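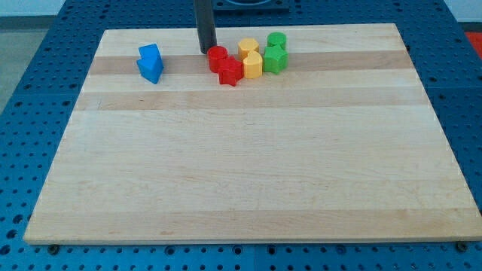 Figure 3. Shape blocks on the edge-glued maple board at the end of a sorting trial. The board rests on the blue perforated table.

3.2 Materials and sorting surface

The sorting task used small plastic shape blocks from a preschool set. Each block is a prism or cylinder of a single colour, and the forms differ enough in outline to be told apart by touch as well as by sight. For the purposes of scoring, every block was given a two-part label made up of its colour and its form, for example "red star" or "blue chevron". Labels were fixed before the first trial and kept unchanged.

Seven blocks were placed on the board in each trial, in four colours. The number was chosen after a short pilot at the Mustham site, where larger sets led children to stack the surplus blocks or push them off the board, and smaller sets gave too few groupings to score. The set was not balanced for colour. An unbalanced set leaves at least one block that cannot readily be placed with a partner of its own colour, and the treatment of that block was of interest in its own right (Section 4.3).

The surface was a large rectangular cutting board of pale maple strips glued edge to edge. The strips differ slightly in tone, and two of them are clearly darker than the rest: a honey-coloured stripe across the far part of the board, and a tan stripe parallel to it and a little nearer the child. The remainder is light wood with faint grain and a few small flecks. A plain painted board had been intended. It was dropped in the pilot when the glare from the ceiling lights made the edges of the lighter blocks hard to trace on the record sheets.

The stripes were at first regarded as a nuisance, and we considered sanding and staining the board to a uniform tone. Mirjam Hoekstra, who ran the Mustham sessions, noted that several children were already using the darker stripe as a line on which to stand the blocks. The board was therefore left as it was and the stripe was entered as a variable in the coding scheme. All sessions used the same board in the same orientation, with the darker stripe on the side away from the child.

The board was laid on a perforated work table and aligned by eye with the rows of holes. The holes gave the observer a regular reference for returning the board to its place between trials. Blocks were not put directly on the table top in any condition, as the smaller pieces tended to catch on the rims of the holes and the resulting positions could not be attributed to the child's choice.

3.3 Procedure

Each session consisted of 5 trials. Before a trial the observer emptied the blocks from a cloth bag on to the near half of the board and spread them with the flat of the hand until no two were touching. The instruction was the same each time: "Put the ones that belong together, together." No colour or shape was named by the observer at any point. If the child asked whether colour or shape was meant, the instruction was repeated once and no further help was given.

A trial ended when the child said it was finished, or when no block had been moved for 24 seconds. The final layout was recorded before any piece was lifted. The observer then asked the child to say why the blocks had been put that way, and wrote down the answer word for word. Answers were not used in scoring the layouts, and were consulted only when two coders disagreed about the boundary of a group.

Sessions took place in August between nine in the morning and noon. Twelve trials were abandoned, most of them when a child left the table, and are excluded from the totals given below. After these exclusions 389 layouts remained.

3.4 Coding of layouts

Layouts were coded with the Drundberg grouping sheet, in the shortened form described by Van Damme. Three properties were recorded for each layout: contact, separation and alignment.

Contact was scored for every pair of blocks whose sides met. In Figure 3 the red cylinder and the red star are in contact and score as a pair, although the star stands nearer the front of the board than the cylinder. Difference in depth does not affect the contact score. Pairs sharing a colour, a form, both or neither were tallied separately.

Separation was scored when a block or group stood apart from the others with clear wood between. The blue chevron in Figure 3 is a separated single: it stands at the far left, on the darker stripe, with a gap before the main cluster begins. A gap was counted only if it was wider than the narrowest block in the set. Narrower gaps were treated as untidiness in placement and ignored.

Alignment was scored against the stripes. A block was coded as "on stripe" if any part of its base lay over the darker strip, and as "off stripe" otherwise. We had first required the whole base to lie within the strip, but several of the bases are too deep for this and the rule excluded blocks that had plainly been set in a row along it.

Blocks standing on end and blocks lying flat were not distinguished in the main analysis. Orientation was written on the sheet as a free note. The star and the hexagonal prism are stable with the flat face upward and were usually left so. The chevron can be rested in several ways, and its orientation varied a good deal between children and between trials by the same child.

Two coders worked independently from the recorded layouts. They agreed on all three properties in 369 of the 389 cases. The remaining cases were settled by discussion, with reference to the child's own account where one had been given. Nearly all the disagreements concerned separation, in particular whether a block near the end of a cluster should be taken as part of it. Contact gave little trouble. The entries were then typed into Fimarix, which was used for the tallies and for the tables in Section 4.

One limit of the scheme should be noted. It treats the cluster as the unit and has no means of recording order within it, so that a row running red, yellow and then a third colour receives the same score as the same blocks in any other sequence. Some children remarked on the sequence when asked for their reasons. These remarks are listed in the appendix but do not enter the analysis that follows.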